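Brake Parts and the Order in Which They Are Laid Out

Apr 5, 2021

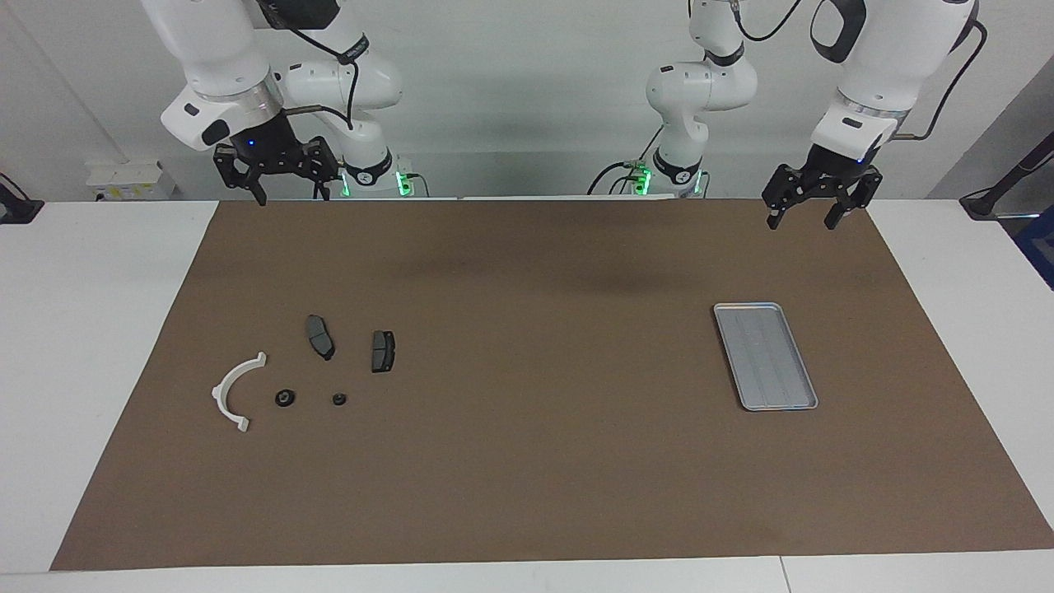

It has been the practice of this blog to record each stage of a repair before reassembly begins. The present entry concerns the small parts of the brake set for the Trileck, and in particular the manner in which they are arranged on the mat.

The curved white plastic bracket is placed at the far left. The two brake pads follow, and the small round black parts are kept in front of them, where they are less easily lost. A mat is recommended for this work. On a bare tabletop, small parts roll.

Readers who consulted the November entry will recall that a grommet was mislaid and that 40 minutes were spent in search of it. The present arrangement was adopted at that time and has been retained.

Inspection of the pads will be addressed in the next entry.

Ermira Leka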